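## Section 6: Setting up the simulated bench

This section is for students in the Undwood robotics club who are starting the plate handling project. It covers loading the lab world, getting your views in order and making a first slow move with the arm. You should already have Pandau installed and be able to log in with your club account.

**Before you start**

- Close any other world you have open. Pandau will let you run 2 at once, but both slow down.
- Plug in a mouse. The steps below use the middle button, and most trackpads don't have one.
- Work from a copy of the Parisi project folder. Don't save into the master.

### 6.1 Check the gripper view

1. Open your copy of the Parisi folder and choose the bench world.
2. Wait for the loading bar to clear, then press **Run**.
3. From the **Views** menu, pick **Gripper**.
4. Step through the saved poses until the white panel with the grid of grey spots sits between the fingers.

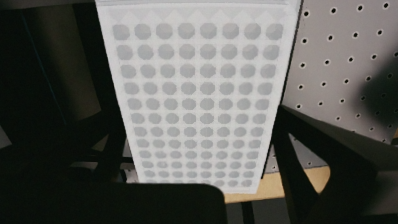
*Written by the Ullumness student team for the Undwood robotics club. Last revised 12 February 2019.*

The near rows look larger and more widely spaced than the far ones. Don't try to judge distance from the size of the spots. Use the distance readout at the bottom of the Pandau window, which updates as the arm moves.

Part of the gripper body covers one corner of the grid in this pose, so the row at that end is only partly in view. If your program needs every row, save a second pose with the wrist turned and use both.

**Note:** Round shapes may have slightly flattened edges. You can raise the mesh quality under **Display**, but leave it alone on the older club laptops.

**Caution:** The wrist is set up for a full 360 degrees of travel in the simulator. The club's real arm has cables and can't do this. Set the wrist limit in your project before you write any moves you plan to run on it later.

### 6.2 Check the room view

1. From the **Views** menu, pick **Room**.
2. Hold the middle button and drag until you can see the whole arm, including its base.
3. Find the two black trays near the front of the table and the white instrument to the right.
4. Check that the gripper fingers point down. If they don't, choose **Reset pose** and wait for the arm to stop.
5. Look for the brown bottle with the blue cap, in front of the instrument. It is a solid object in the simulator, and the arm will stop with a collision error if it touches it.
6. Save the view as your default.
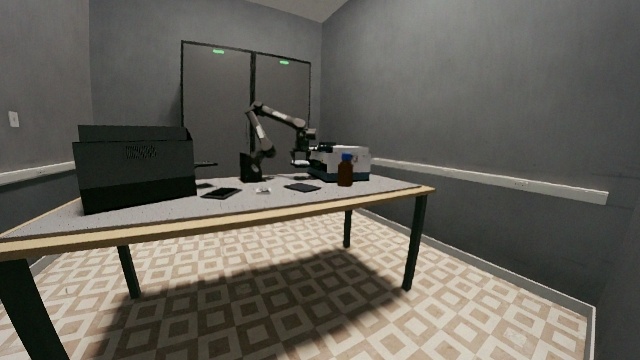 ### 6.3 Make a first move

1. Set the speed slider to 9.
2. Press **Up** once and watch the gripper – it should rise straight, with no sideways drift.
3. Press **Home**.
4. Save your project under your own name and close Pandau before logging out.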